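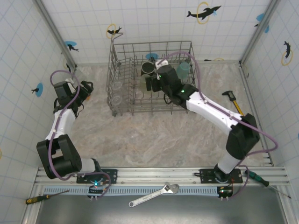
Pre-season walkthrough, Clullolo Guesthouse, main building and annex. I do these with a pencil and a low opinion of brochures, and the brochure for this one says "spotless throughout," so I started with the guest kitchenette on the ground floor. White tile on the walls, square, with thin light-blue grout lines, which will show every coffee splash by the second week. The wire rack had a dark mug, a teal cup and some clear glasses in it. Glass and plastic share a rack in half the places I inspect and the glasses are the ones that chip, so run a finger around each rim at turnover. Passed, with a comment.

Marks used: OK, FIX (before opening), WATCH (look again mid-season), NO (do not let the room).

Kitchenette

1. Grout sealed along counter line - OK. The manager says it was resealed in February. I saw no receipt. It looks sealed.
2. Glassware free of chips - WATCH.
3. Kettle cord and plug - OK.
4. Fire blanket on wall, reachable without crossing the stove - FIX. It hangs directly over the back burner. Whoever put it there has never had a pan catch.
5. Fridge holding temperature - OK on the day. The thermometer inside is the stick-on type and I don't trust those past one summer.
6. Notice about allergens and shared utensils - FIX. There is a notice. It is behind the door when the door is open, and the door is always open.

Front desk and lobby

7. Guest register complete - OK.
8. Emergency numbers posted - FIX. The clinic number is the old one. I called it and got a tire shop.
9. Entry mat lies flat - FIX. One corner curls. Tape was offered as a solution while I stood there. Tape is not a solution, buy a heavier mat.
10. Luggage not stored on the stairs - OK, although I arrived at 11 a.m. with no guests in the house, so this proves very little.
11. Card reader and safe - not my department.

Guest rooms, main building

I went into every room I was given a key for. Room 13 had no key on the board and I was told it is "used for linens." It has a number on the door and it comes up on the Emov booking page as a garden double. Either it's a linen closet or it's a garden double. Marked NO until somebody decides and I have been inside.

12. Smoke alarms tested by button - OK in all rooms except the upstairs corner double, where the alarm chirped once and gave up. FIX, and change the rest of the batteries while the ladder is out.
13. Window restrictors, upper floor - FIX. Present, but two can be popped with a thumb. The sales sheet from Ollach says they are tamper-proof. I popped them with a thumb.
14. Balcony railings - WATCH. Firm today. The base plates have rust under the paint and the paint is new. I don't like new paint on old metal right before an inspection.
15. Bed frames, slats, bolts - OK.
16. Hot water at the tap - FIX. Too hot at the basin nearest the boiler. Turn the mixing valve down and measure it again. "Guests like it hot" was the answer I got and I've written it down as received.
17. Non-slip strips in tubs - OK in most, peeling in the family room. FIX.
18. Door closes and latches on its own - OK apart from the linen mystery above.
19. Evacuation plan on back of door - FIX. The plan shows the annex as a parking lot. The annex has been open for two seasons.

Annex

20. Exit light over rear door - OK, lit.
21. Rear door opens outward without a key - NO. Deadbolt, key on a hook by the reception desk in the other building. I will not sign for the annex until there is a thumb turn on the inside. This is the only item on the list I would lose sleep over and it is also the cheapest.
22. Handrail both sides of steps - FIX. One side only.
23. Path lighting between buildings - WATCH. Solar lamps by Ahn. Fine in July, I'm told. Guests also come in November.

Pool and garden

24. Fence and self-closing gate - OK. Tried it five times from different angles and it latched each time, which surprised me.
25. Depth markings - FIX. Faded at the deep end, where they matter.
26. Rescue ring and pole - OK. Rope is 20 feet, enough to cross the pool.
27. Chemical store locked - OK, with the key left in the lock. So, FIX.
28. Loungers - WATCH. Finger traps on the older folding ones. The new ones are better made.

Comments from the manager, Do-yoon Won, added after reading the draft

"The rear door will be done this week. Locksmith quoted 173 for the thumb turn, fitted. The railings were painted because they looked bad, and we can send photos from before. Room 13 is a linen room and Emov has been asked to take the listing down. On the fire blanket I agree. On the mat I think this is a bit harsh."

Inspector's reply

Send the railing photos. I'd still like one base plate scraped back to metal so I can see it. As for Emov, "has been asked" and "is down" are different things, and I checked the page again this evening and it was bookable at breakfast rate. The mat stays on the list. A guest with a suitcase in each hand doesn't look at the floor.

Budget note, since it was raised: nearly 400 was set aside for safety items for the season. The thumb turn comes out of that first, then the blanket hook, batteries, mat and tub strips. If the restrictors came with a warranty, use it before paying for replacements.

Re-inspection covers items marked FIX and NO only, plus the railing. Please have the annex key off its hook and all the room keys on the board, number 13 included.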